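Depot charging notes, part 7: what the buses draw overnight

Posted 10th May

The Drero depot has had its battery buses long enough now that the charging logs are worth reading. I spent most of this weekend doing that. Part 6 covered the pantograph on the Chaimongkol terminus loop, and a few readers wrote to ask why the depot side of the plan got so little space. The short version is that I did not have the data yet.

The operator, Cisteo, publishes a session file for each charging post. Each row has a start time, an end time, the energy delivered, the peak power and the state of charge at both ends. The vehicle number is masked, but the mask is stable within a month, so a single bus can be followed from night to night. Time stamps are local and do not handle the clock change. I dropped that night from the set.

The pack on these buses is rated at 300 kWh. Usable capacity is lower, and the on-board system reports zero before the cells are empty. Working backward from energy delivered and change in state of charge, the sessions cluster at 250 kWh for a full swing from 0 to 100. No bus makes that swing in service. The lowest arrival I found was a bus off the hill route on a cold evening, and it still had enough left for another half trip.

Energy delivered is measured at the post, so it includes losses in the cable and in the pack itself. The correct usable figure is therefore a little below what I get. I have left it uncorrected, because the tariff is also billed upstream of those losses and the cost tables further down the series use the same basis.

Charging power is where the logs differ from the plan. The plan assumed every bus would plug in on arrival and hold a flat rate until full. In practice the load manager starts the early departures first and holds the rest at a trickle. A bus that comes in at 10 p.m. and leaves at 7 a.m. may take nothing useful until after 2. The depot peak is much lower as a result, and the grid connection has more headroom than the permit papers suggested.

There is a cost to this. If a post faults in the small hours, the bus on it has had no head start. I found 5 sessions in the file that ended early with a communication error and were not restarted before the scheduled pull-out. In each case the masked vehicle shows no session the next evening at its usual time, which I read as a swap to a diesel spare. The file cannot confirm that.

The fault code is the same in all of them. It is raised when the post loses the control signal over the cable for longer than the timeout. The usual suspects are a worn connector, a damaged latch, or a cable that hangs its own weight on the inlet. The posts at Drero are floor mounted with the cable routed over a short arm, and the arm is too low for the inlet position on these buses. You can see the strain from the public sidewalk along the north fence.

The terminus charger has no such problem, as it has no plug. Its sessions are short, frequent and dull. A typical layover adds enough for the outbound trip and part of the return. When a bus arrives late the driver skips the charge, and the shortfall moves to the depot that night. That link between delay and depot load is missing from the plan as well. I will try to put a number on it once the July timetable is in force, when the layover gets longer on paper.

For anyone who wants to repeat this, the files load without trouble in a spreadsheet. Sort by masked vehicle, then by start time. Delete the rows with zero energy and a length under a minute, which are plug checks by the yard staff. Watch for sessions that cross midnight, as the export splits them into two rows and the second row repeats the opening state of charge. I missed this at first and had some buses charging twice.
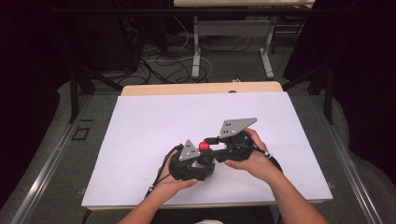
Two hand-held grippers over a white board, jaws together.

A note on the older series. The Fotulgate trolleybus posts are still up, and the substation map has been redrawn with the feeder boundaries in the right place. Two section insulators were on the wrong side of the junction in the previous version. The comparison of wire and battery energy per mile has not been updated and should be treated as out of date.

Part 8 will deal with heating. The cabin heaters on these buses are electric, and the winter rows show it clearly. I also want to separate the effect of preheating at the post, which is recorded as charging energy but never reaches the pack.

Filed under: buses, charging, depots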